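Orden de carga de las extensiones en Pident

El orden de carga de las extensiones es el mecanismo por el cual Pident, un gestor de contenidos de código abierto pensado para sitios pequeños y medianos, decide qué complemento se pone en marcha primero y cuál tiene que esperar su turno. Parece un asunto menor, de esos que uno deja en manos del programa y olvida con gusto, pero buena parte de las consultas que llegan al foro de usuarios terminan, tarde o temprano, en este punto.

Origen

En las primeras versiones las extensiones se cargaban por orden alfabético, según el nombre de su carpeta. Era un sistema sencillo y hasta simpático, y mientras los sitios tuvieron dos o tres complementos funcionó sin grandes sobresaltos. Las dificultades aparecieron cuando los autores comenzaron a apoyarse unos en otros: una extensión de formularios que necesitaba la biblioteca de traducciones, por ejemplo, fallaba si su carpeta empezaba por una letra anterior. De aquella época viene la costumbre, todavía visible en algunos paquetes antiguos, de anteponer ceros o guiones bajos al nombre de la carpeta para colarse en la fila.

La versión 3 sustituyó este procedimiento por un sistema de prioridades numéricas. Cada extensión declara en su ficha un valor entre 0 y 43, y las de valor más bajo se cargan antes. Si no se declara ninguno, Pident asigna el 27, y en caso de empate se recurre otra vez al alfabeto - una pequeña herencia de los viejos tiempos que muchos usuarios veteranos recuerdan con cariño.

Funcionamiento

El arranque se divide en dos fases. Durante la primera, llamada de registro, el núcleo lee las fichas de todas las extensiones activas y confecciona la lista ordenada, sin ejecutar todavía una sola línea de su código. En la segunda, la de ejecución, recorre esa lista y va entregando el control a cada complemento, que puede entonces añadir sus funciones, consultar la base de datos o modificar la plantilla.

Los valores inferiores a 14 se reservan por convenio a las bibliotecas compartidas. El programa no impide usarlos en otros casos, aunque deja una advertencia en el registro de actividad, y conviene echarle un vistazo de vez en cuando, sobre todo después de instalar algo nuevo. 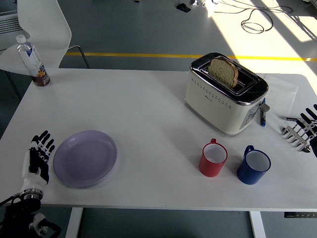
Además de la prioridad, una ficha puede incluir el campo «requiere», con los nombres de las extensiones que deben estar cargadas de antemano. Este campo pesa más que el número: si un complemento con prioridad 3 requiere otro con prioridad 27, el segundo se adelanta. Cuando dos extensiones se requieren mutuamente, Pident desactiva ambas y muestra un aviso en el panel de administración, escrito en un tono bastante más amable de lo que suele ser habitual en estos casos.

Conflictos conocidos

El más comentado es el que enfrenta a Clerketti, la extensión de caché de páginas, con Solanki, que gestiona las sesiones de los visitantes. Si Clerketti arranca primero, puede guardar una copia de la página antes de que Solanki haya identificado a quien la visita, y el saludo del encabezado aparece entonces sin nombre o con el texto genérico. El remedio recomendado consiste en dar a Solanki una prioridad menor que la de Clerketti y vaciar la caché a continuación - paso este último que se olvida con una facilidad asombrosa.

También se han descrito avisos repetidos al llamar a las funciones de idioma durante la fase de registro. La página se muestra de todos modos, pero el archivo de registro crece con rapidez y puede llegar a ocupar el espacio asignado en los alojamientos más modestos.

Herramientas

Dilano es una utilidad de línea de órdenes que dibuja el árbol de dependencias de un sitio y señala los valores repetidos. No modifica ningún archivo, de modo que puede usarse con tranquilidad en un sitio en producción. El panel de administración ofrece una vista parecida, algo más limitada, en el apartado «Extensiones», pestaña «Orden».

Véase también

Fichas de extensión en Pident
Caché de páginas
Registro de actividad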